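Giving up the supermarket stuff (mostly)
17/03/2024

So I've been off supermarket coffee since November, and a few of you asked how it's going, and the short answer is that I'm spending more and sleeping about the same. The long answer is this post, sorry!

I should say first that I was never a coffee person. My parents drank instant out of a jar the size of a paint can, and I drank it too, with so much milk that it could have been anything. Then my sister-in-law gave me a hand grinder and a bag of beans from Hinodcombe, and I made one cup with it, badly, and stood there in the kitchen thinking oh no. You know that feeling when a hobby sees you coming?

The grinder takes forever, by the way. I do it while the kettle is on and I usually lose the race. My arm has gotten used to it but my neighbor downstairs has not (hi, Mrs. P, I've moved it to after eight).

What I really wanted to talk about is buying beans, because I got it wrong for months. I kept buying the darkest bag on the shelf, thinking dark meant strong and strong meant good. Everything tasted like toast. Then Annapurna Raju, who I met at a Saturday-type tasting thing that was mostly people being shy near a table, told me to look at the roast date and ignore nearly everything else on the label. I went home and checked my cupboard. I had 2 bags with no date on them at all, and one that was older than my phone contract. 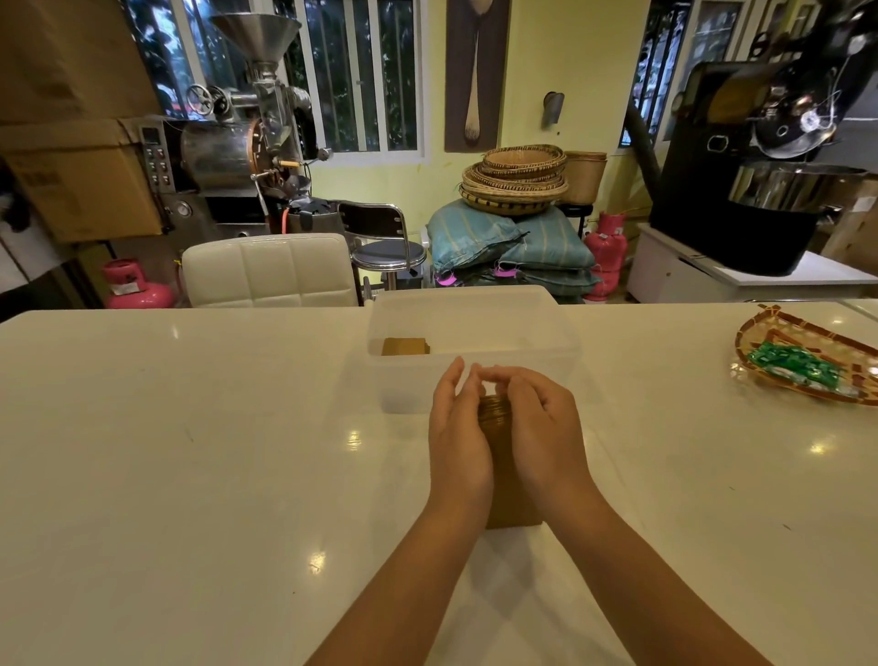
Anyway, I now buy small bags and I buy them more often. It feels wasteful when the big bag is cheaper per cup, but I was throwing out the end of the big bag every time, so I don't think I was saving a cent. I did the math one evening and I'd spent $148 on beans over the winter, which made me put the pencil down for a minute. Then I remembered what I used to spend at the place by the train station and felt a lot better.

If you want to know what I've been drinking: the Stellalis house blend is my weekday one, very easy, a bit nutty, forgives you if you pour too fast. The Subramaniam peaberry is lovely but I can't get it to taste the same way twice. And I tried 3 different lots from Grurkik and liked exactly one, the washed one, so of course they've sold out of it.

On storage -- I keep mine in the bag, clipped, in the cupboard away from the stove. I went through a freezer phase. I know people swear by it and split everything into tiny portions, but I'd forget, take the whole bag out, put it back, take it out again, and everything started tasting faintly of peas. Could be my freezer. It's an old freezer.

Next on my list is cold brew, when it warms up a bit. My cousin makes hers in a pickle jar and says you can't taste the pickles. I have doubts. If you've got a ratio you like, leave it in the comments, and please tell me whether you mean by weight or by scoop, because last time I asked for a recipe here I got 2 completely different answers and tried to average them. Don't do that.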